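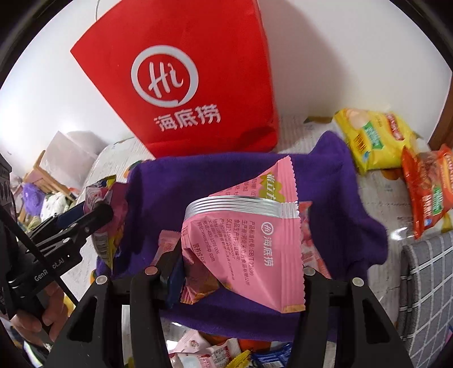 Pink foil packet in the near gripper, second gripper at the left edge of the purple cloth.

Fliltska: two-handed packet sorting, handheld demonstrations

Last updated: June

Fliltska is a set of 917 demonstrations of people moving snack packets around with a handheld gripper in each hand, plus the labels and the small model we trained on them. If you came for a general-purpose manipulation dataset, the internet has many, and most have better logos. Ours is about small sealed bags full of air and crumbs, and what happens when two stiff jaws close on one.

Why packets

We began with boxes. Boxes went so well that we had nothing to write up. Then Arif Munshi put a bag of something crunchy in the test set and the success rate fell through the floor. A pouch changes shape while you grab it. The air goes to one end, the contents go to the other, and the foil throws a highlight into the lens at the moment you most want to see the edge. The grasp planner we were using at the time treated every one of them as a very small, very shiny brick.

What is in each episode

- wrist video from both grippers
- jaw opening over time, left and right
- gripper pose, in a shared table frame
- one line of text saying what the person was asked to do
- pinch labels (see next section)

There are 44 packet types. The split is by type, so a packet in the test set has no twin in training. An early version split by episode and gave us wonderful numbers, which we enjoyed for an afternoon.

The labels

For each grasp, an annotator marks where the jaws meet the packet and picks one of three words: seam, belly or corner. Seam means at least one pad is on a sealed edge. Belly means both pads are on the puffed part. Corner is for everything else, and it is overused. Nazma Amarasinghe wrote the guidelines, which run to seven pages, four of them on the subject of corners.

Where the two annotators disagreed, we kept both answers in the file. Please do not average them. There is no such thing as a packet held halfway between a seam and a belly, although one pull request has tried to add it.

The method, briefly

The policy predicts a pinch label first and then a motion that fits it. That is the whole idea. We call it pinch-first in the code and something longer in the paper, where the reviewers expected it. The label head sees only the wrist image and the current jaw opening. It does not see the text instruction, after we found it was guessing "belly" whenever the sentence contained the word "big."

Result

On held-out packet types, pinch-first completed 70 percent of sorts. The same network without the label head did worse, and it did worse in an interesting way: it kept squeezing. The jaw traces show it closing, pausing, then closing some more, like someone testing a melon in a shop they don't plan to buy from. Per-type results are in results/by_type.csv. Foil with glare is still the weak row, and we would rather you heard that from us.

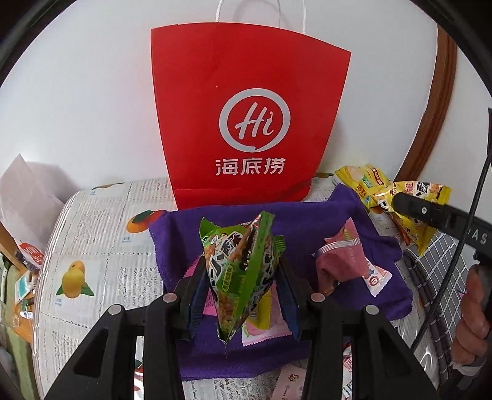 Hildegard Görtz objected, when she read the draft of this card, that a packet held upright and a packet lying flat are different problems and we had lumped them together. She wanted an orientation field and a separate score for each. She is right about the field. It is now in the schema as held_axis, filled in for the test split and blank for most of training – patches welcome. The separate scores will follow once the blanks are gone.

Known problems

Cloth moves. People brush it with a gripper, it bunches up, and the shared table frame has no opinion on the matter. If your method assumes a flat surface, filter on surface_moved.

Loose cables cross the wrist view in a fair number of episodes. We left them in. A model that panics at a cable will have a short career.

The demonstrators got better as they went along, so episode number leaks skill. Shuffle before you train. Gheorghița Bălan lost a good part of a month to this one and has asked that it be mentioned.

Force is not recorded. Jaw opening is a poor stand-in for it, and we use it anyway.

Use

Research use is fine. If you find a mislabeled corner, open an issue with the episode number and the timestamp. Parveen Matubbar reads all of them, usually before 9 a.m., and replies in very few words.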